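Association Kongkaew – Livres et égalité au travail
Procès-verbal de la réunion du conseil d'administration
Séance du 22/7/20, salle de lecture de la librairie Huledus

Présidence de séance : Thongchai Phetsri
Membres présents : 14. Membres excusés : deux. Le quorum étant atteint, la séance est ouverte à 18 h 30.

1. Approbation du procès-verbal de la séance précédente
Le procès-verbal est approuvé à l'unanimité, sous réserve d'une correction au point 4 : lire « cycle de lectures » au lieu de « cycle de conférences ».

2. Rencontres d'auteures, programme de rentrée
Le président rappelle que le cycle porte cette année sur la place des femmes dans les réunions professionnelles et sur le partage de la parole. La première rencontre, initialement prévue au printemps, est reportée à l'automne. La librairie Huledus confirme la mise à disposition de la salle, dont la jauge est fixée à 80 places assises. Les inscriptions seront ouvertes en août.
Une membre demande que la modération soit confiée à une personne extérieure au conseil. Après discussion, la proposition est retenue par 11 voix pour, deux contre et une abstention.

3. Atelier « Prendre la parole »
La société Nalusport, qui avait accueilli l'atelier pilote dans ses locaux, souhaite le reconduire pour l'ensemble de ses cadres. Le conseil donne son accord de principe et demande que les groupes soient mixtes. Il est précisé que les exercices d'interruption simulée devront être présentés aux participants avant leur inscription. La convention sera soumise au conseil lors de sa prochaine séance.

4. Situation financière
Le solde du compte courant s'établit à 3 812 euros. Le conseil prend acte de ce montant et autorise le règlement de la facture d'impression des affiches. La demande de remboursement de frais de déplacement présentée hors délai est renvoyée au bureau.

5. Brochure « À la maison comme au bureau »
Le conseil examine la maquette préparée par l'atelier graphique Memov. Le chapitre consacré à la répartition des tâches domestiques est jugé trop long et devra être ramené à quatre pages. Le titre du chapitre suivant, relatif au télétravail, est maintenu. Plusieurs membres regrettent l'absence de bibliographie ; une liste d'ouvrages sera jointe en fin de volume.
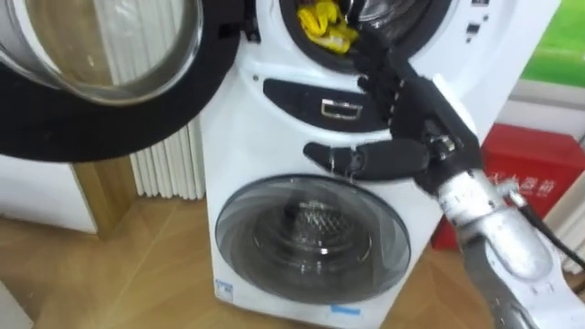

Chapitre 2, le linge : machine à deux tambours, porte supérieure ouverte.

Le bon à tirer sera donné par le président après relecture. La brochure sera distribuée gratuitement lors des rencontres et déposée en librairie.

6. Questions diverses
Il est demandé que l'ordre du jour soit désormais adressé aux membres une semaine avant chaque séance. Adopté sans opposition.
Le point relatif au renouvellement du fonds de prêt est reporté faute de temps.

L'ordre du jour étant épuisé, la séance est levée à 20 h 15.

Le président de séance,
Thongchai Phetsri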